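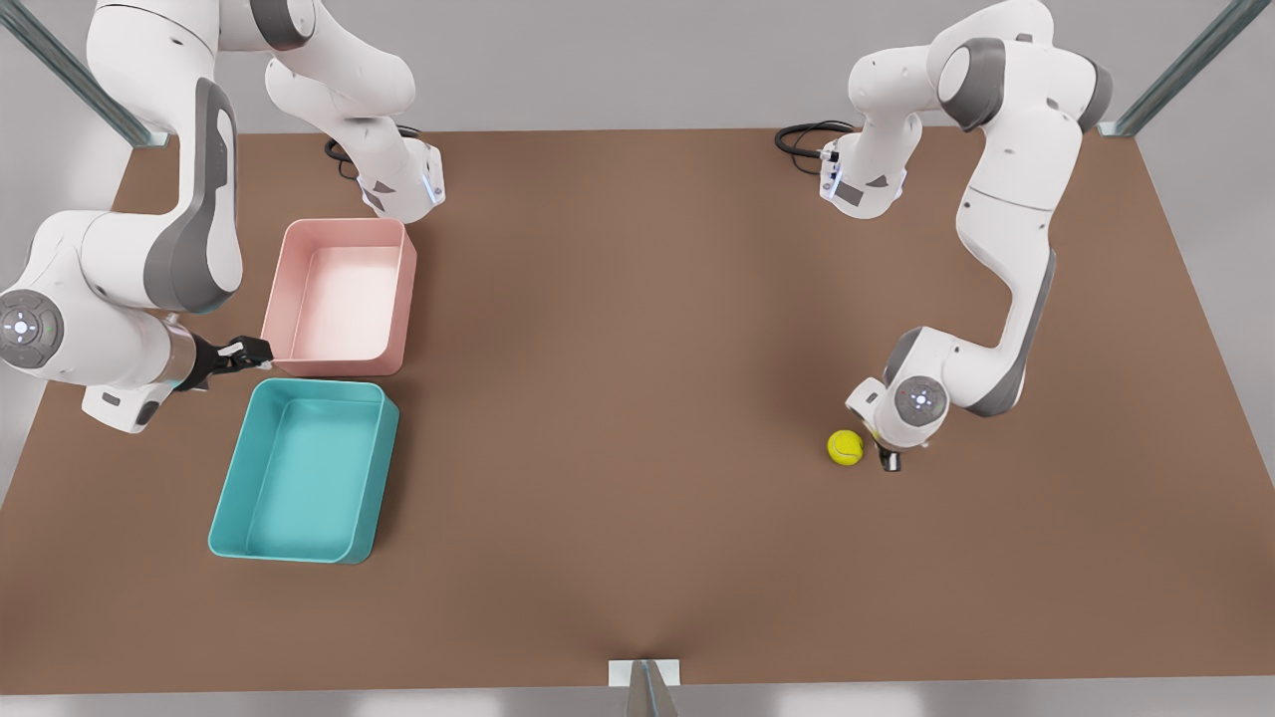

The Erkance packages in our mirror are now built against the newer Mesa, and the headless rendering job completes on the cloud instances as well as on the local build box. I ran it on a 16-core instance with no GPU attached, software rasteriser only. I'm treating the lighting path as working under llvmpipe. Colour management is untested.

On 22/07/2020, Loubna Lamrani wrote:
> Has anyone tried the image from the Grerklow catalogue on the smaller
> instance types? Mine boots, picks up an address, then sits in
> cloud-init for up to 4 minutes before sshd starts. The same image on
> the Chiu cluster is up almost immediately. Nothing odd in dmesg.
> Also, is the mirror meant to be reachable over IPv6?

Loubna, the delay is the metadata lookup. The catalogue image ships with the full datasource list enabled and cloud-init tries each one in order until it times out. Put a file in /etc/cloud/cloud.cfg.d/ containing

datasource_list: [ ConfigDrive, None ]

then run cloud-init clean and reboot. The Chiu image already has this, which Tumelo added when the cluster was rebuilt last October. I would sooner see it fixed in the catalogue than patched by each of us, and have opened ticket 808 to that effect.

IPv6 on the mirror: yes, but only from the Sestville range at present. Faustine has the firewall change queued. Until it is applied, set Acquire::ForceIPv4 "true" in your apt configuration or you will wait on every fetch.

Two open items:

1. The kernel in the catalogue image is 2 point releases behind the one in our repository. Please don't pin it.
2. Swap is disabled by default. Anything that links the whole Erkance tree will be killed on the small instances.

Lerato, can you confirm whether the signing key was rotated before or after the last sync? The fingerprint on the wiki doesn't match what I have.

Nosipho Modise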